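Nov 30, 2018
Soft Gripper Comparison, Produce Handling, Bench 2

**Purpose.** To decide which of the two candidate grippers goes forward to the Serkdale trial in February. Candidates are the Drukavance ribbed-finger hand and the Jakubowski three-pad suction head. The arm and the Ultitz controller were the same for both, and no firmware was changed between sets.

**Procedure.** Each gripper was run on the standard produce list at three closing pressures. A lift was recorded as good if the item was held for 5 seconds and set down without visible damage. Wrist camera recording was on for all lifts. Total for the two grippers to date is 163 lifts, with 2,678 still images stored on the shared drive under the bench folder.

**Observations, suction head.** Acceptable on melons and on waxed squash. Poor on leafy items. The pads could not seal against a ribbed leaf, and the vacuum alarm stopped the run on 26 lifts. Raising the pump setting cleared the alarm on a few of these but marked the outer leaves. The right-hand pad also has a small nick in its lip and must be replaced before any further figures are taken from it.

**Observations, ribbed fingers.** No alarms. Placement error was larger than with the suction head, mainly on small round items, which rolled toward the palm as the fingers closed. Closing time at the lowest pressure was over one second and will need to come down for Serkdale.

**Open items.**

- Repeat the small round items with the approach height lowered.
- Obtain a replacement pad for the suction head.
- Confirm that the Ultitz log clock agrees with the camera clock. The two had drifted apart by the end of the session.

**Note on camera placement.** The wrist camera should be moved outward before the February trial. At its present mounting point the fingers take up too much of the view, and the leaf under the contact area cannot be inspected. With the napa cabbage, the black ribbed fingers cover the upper left of the image and leave only the paler, crinkled part of the leaf fully open to view. A longer bracket has been drawn and will be cut in the shop.
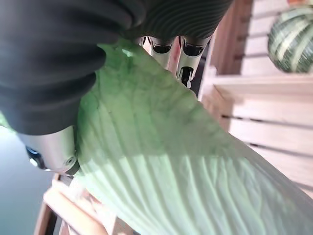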